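Marin Vidmar teaches robots by holding their hands, or that was how he put it when I rang him at the Stimier workshop, where he has spent most of the year getting a two-armed machine to put pegs into a board. He is a patient talker, and he had made himself a pot of tea for the occasion.

"People imagine I sit there typing," he said. "I did, once upon a time, and it was miserable. Now I put the gloves on, I move my fingers, the robot moves its fingers, and we do the job together until I'm fed up."

He and his colleague Gangadharan Chacko had recorded 401 good runs by the time we spoke, and they would like to reach 2000 before March. I asked whether it ever gets easier – you'd think that after a few hundred pegs a person could do it asleep.

"Oh, it does, but then you get careless! Gangadharan is slower than me and his runs are far better. He stops just over the hole, has a little think, then goes down. I rush, and the robot learns to rush as well, poor thing."

The hardest part, he told me, is having no feeling in your fingertips. You have to go by eye, and the small blue pegs are the ones that catch him out.

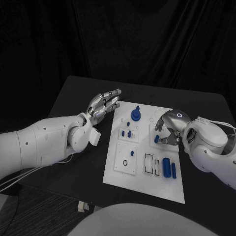
"So you learn to tilt your wrist early, well before you need to," he went on, "and you keep the other hand open and out of the way, or you'll knock over something you were proud of."

He had tried guiding the arms directly as well, standing beside them and pushing, and he was rather fond of it for big, sweeping movements. For fingers he wouldn't go back. By then his tea had gone cold, and Gangadharan was calling him for another turn in the gloves.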